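Granerdale Technical College
Applied Automation, Second-Year Project Report
Clearing the Table: An Assessment of Machine Readiness for Domestic Chores

3. Scope of the Study

The project group examined whether a single robot arm of moderate cost can perform light kitchen work to a standard that a household would accept. Dishwashing, cooking and the handling of knives were excluded at the proposal stage. The remaining work consisted of moving food items and tableware between a tabletop, a plate and a cup. The control software, Jada, was trained on 1251 recorded demonstrations supplied by group members during the fall term. Supervision was provided by Maureen Bainbridge.

4. Task Selection

Tasks were chosen from a survey of 30 households in the Bloxham district, in which respondents listed the chores they would most readily give to a machine. Clearing and sorting after a meal was named more often than any other chore suited to a fixed arm. 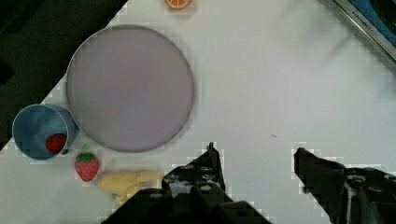

Sorting by destination proved a more demanding test than lifting alone. The arm must recognize an item, select a grip and release the item in the correct place without disturbing its neighbors. Toy food was used so that repeated handling would not alter the objects. A strawberry lying on the open tabletop can be approached from most directions, whereas one resting inside the cup, close against the wall, leaves little room for a finger on that side. The banana requires the gripper to turn in line with its length. The large round plate was treated as a destination only, and lifting it was left outside the study.

5. Findings

Performance on open-table items was judged acceptable for supervised use. Retrieval from the cup was not. Two failure types accounted for most unsuccessful attempts: the gripper closed above the item, or it pushed the cup out of position. Both required a person to reset the table.

The group also compared the arm with the published task list of Plandivow, a meal-service operator that took part in the December review. Most entries on that list assume a worker who can notice a spill, fetch a cloth and return to the original task. The present system has no means of doing so.

6. Recommendations

The group does not recommend unsupervised household use at this stage. Further work should address narrow containers and the detection of a missed grip before the arm moves away.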